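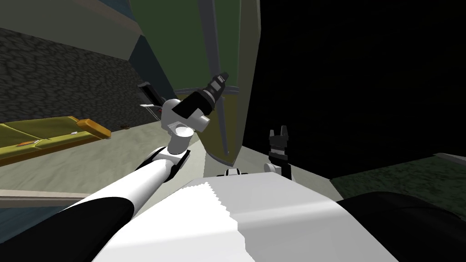
White and black arm with elbow joint, computer render.

Wivanthorpe Community Orchard
Progress report to the Stergiou fund, March 2022
From: Ubaldo Tedesco

Short one this time, grafting is on and the light's good. Full accounts to follow.

Planting. 53 trees in, mostly apple, a row of plums along the lane side. Lost 11 over the winter, nearly all in the bottom corner where the water sits. Have not replaced them yet. Want the ditch cleared first or we'll be throwing good trees after bad.

Ditch. Quote from Gravero came in at £763 including taking the spoil away. Higher than we put in the bid. Asking if we can move the money left over from the fencing line to cover it, please could you confirm by email so I can book them.

Fencing. Done. Deer still getting in at the top gate, hinge has dropped. Will fix.

Grafting days. Held two, both full, over half were people from the new estate which is what you asked us to aim for. Knives and tape all bought. One cut thumb, in the accident book.

School. Year 4 came up in November and planted the hedge whips. Guards on a few have blown off and the rabbits have had those. Teacher wants to come back for blossom, no date fixed.

Behind on: the tree labels (printer let us down), the path to the bench, and the soil tests, wich I sent to the wrong adress and have had to send again.

Next: mulch, water butts, first mow. Juice press from Fledetetti still on order, they say before summer. Deposit paid, receipt attached.

Any questions ring me after six, no signal up there in the day.

U. Tedesco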